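Review: the Skekow bench cell checklist pack, second edition

I bought this one with my own money, or at least with the workshop's, and I went in cross. Nusrat Pramanik had sent me the link in March with the single word "Thoughts?" and I had plenty before I'd opened it. We've been sold rules before. We have a shelf of them.

The Skekow pack is a ring binder, a set of wipe-clean cards and a login for the spreadsheet version. It claims to cover good practice for small robot benches, the sort where an arm picks parts out of one bin and puts them in another, and where the people running it are researchers or apprentices and there's no safety department down the corridor. There are 43 checks on 4 cards. Ours cost £100, and the site licence is £400, which I'd call cheeky for some laminated card and a file I could have typed myself.

The first card is the best. It deals with holding things down. Bins, trays, fixtures, the table itself. Each item gets a tick for "fixed", a tick for "checked by hand" and a space for initials, and the wording is blunt enough that you can't wriggle. "Push it. Did it move?" Fine. I'd have paid twenty quid for that card alone. It also insists that clamp screws and handles go on your drawing of the bench as solid objects, and I've seen enough drawings where the bin has neat straight sides and the clamps don't exist.

The second card is cables and hoses, and the padding starts. Eleven of the checks are the same check, asked at different joints. There's a perfectly good instruction buried in there (run the arm slowly to every corner of the bin and watch the slack as it goes) and it should have been first. Rigoberto Muñoz, who does most of our picking trials, crossed out seven lines with a marker and says he has lost nothing by it.
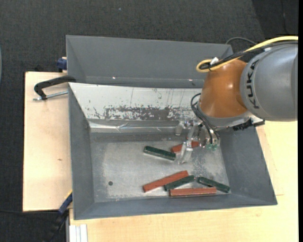 Do you need a written standard for a bench where the arm only moves blocks between two bins?

A short one is worth having. The load may be light but the arm isn't, and the speed limit, the stop button and who may reach into the bin should be on paper before anyone switches on.

Card three is about the bin and its contents, and I disagree with a good half of it. The pack wants bins replaced at the first sign of surface wear. Why? A scuffed floor or a flaking wall matters if your vision system is confused by it, or if bits are coming off on to the parts. Otherwise it's a bin. Metal ones get scratched. The pack gives no test for when wear starts to count, no limit, not even a comparison photo, so you either bin your bins every month or ignore the rule. Guess which people do. The Pirker guide we used before was duller, but it told you to log failed picks by position and let the log decide, and I trust that a lot more.

The line on taped joins is better. It says to write down any tape or foil you've added, with the place and the reason, so that somebody repeating your trials can set up the same bin. Sensible, and I've started doing it.

The fourth card covers people, and it's thin. One line on training, one on long sleeves, one on keeping the walkway clear. Nothing about working alone in the evening. Nothing about what to do when a part is wedged in a corner and the arm is paused above it, the exact moment somebody leans in. I wrote to Skekow about that and got a polite reply saying it was "under review for the next edition". I'd like to know if second edition buyers will be charged for it.

The spreadsheet works. It's slow to open, and the dropdowns for block colour and shape are locked to the supplier's own list, so we type ours into the notes column.

Jakuvden do a free two-page sheet that covers most of card one. Palomino's is prettier and says less. If you have nothing at all on paper, the Skekow single-bench pack is a fair start, as long as you go through it with a pen and cross out what doesn't apply. I would not buy the site licence.

Three stars. It would be four if card two were half the length.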